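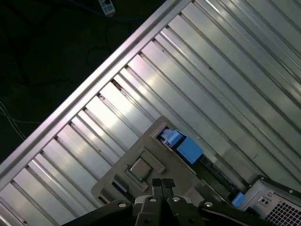 「コンピューターは金属のギザギザで冷えるんだよ」と、だれかに言われたことはありませんか。本当でしょうか。すぐに「へえ」と言わないで、ひとつずつうたがってみましょう。

うたがい その1 金属はもともと冷たいの?

アルミの板にさわると、ひんやりします。だから金属は冷たいものだ、と思っている人がたくさんいます。でも、同じ部屋にずっと置いてある木の板とアルミの板に温度計をあててみると、ほとんど同じ温度です。

ひんやりするのは、手の熱がアルミのほうへどんどんにげていくからです。木は熱をゆっくりとしか運びません。つまり金属は「冷たいもの」というより「熱を運ぶのがはやいもの」です。夏の日なたに置いた金属にさわったら、冷たいなんてとても言えませんよね。

うたがい その2 ギザギザなら何でもいいの?

みぞやでっぱりがあると、空気にふれる面が広くなります。面が広いと、熱は空気にうつりやすくなります。コンピューターの中で熱くなる部品の上に、うすい板がたくさんならんだ金属がのっていることがありますが、あれはこのしくみを使っています。「ヒートシンク」といいます。

では、でこぼこした金属の板はぜんぶヒートシンクでしょうか。これはあやしい。うすい板は、でこぼこをつけると曲がりにくくなります。紙でためせます。まっすぐな紙のはしを持つと、だらんとたれます。同じ紙をじゃばらに折ると、ぴんとします。倉庫のかべやトタン屋根が波の形なのも、おもにこのためです。形が似ているからといって、役目まで同じとはかぎりません。

うたがい その3 四角くてぴかぴかの部品が「頭脳」?

本にはよく「CPUはコンピューターの頭脳です」と書いてあります。わたしはこの言い方があまり好きではありません。CPUは命令を順番に計算しているだけで、おやつのことを考えたりはしないからです。それに、銀色の四角い部品を見つけても、見た目だけでCPUと決めるのは早すぎます。ほかの部品にも、銀色のふたがついたものがあります。

細長い緑の板はどうでしょう。メモリーという部品は、よくこの形をしています。計算のとちゅうのものを、少しのあいだおぼえておく場所です。みぞにさしこみ、はしの留め具でおさえるものが多いのですが、緑の細長い板がみんなメモリーというわけでもありません。たしかめるには、板に書かれた文字や、さしこむ場所の説明を読みます。

うたがい その4 小さい穴はかざり?

コンピューターの箱には、小さな穴がたくさんあいた所があります。もようのように見えますが、空気の通り道です。ここを本やぬいぐるみでふさぐと、熱い空気が外へ出にくくなります。

「それなら、もっと大きな穴を1つあければいいのに」と思った人は、いいところに気がつきました。大きな穴だと指やクリップが入ってしまいます。小さい穴をならべれば、空気は通して、大きなものは止められます。ただし、ほこりは入ります。

家でためしてみよう

用意するもの:金属のスプーン、木のスプーン、温度計

2本のスプーンを同じつくえの上に40分置きます。まず手でさわって、どちらが冷たいかノートに書きます。次に温度計の先をあてて、数字を書きます。手の答えと温度計の答えは同じでしたか。ちがっていたら、どちらを信じますか。温度計のあて方が悪かったのかもしれないので、もう一度はかってください。

コンピューターの箱は、電源が切れていても自分だけで開けないこと。かならず大人といっしょに見てください。

文:メイニル・マドックス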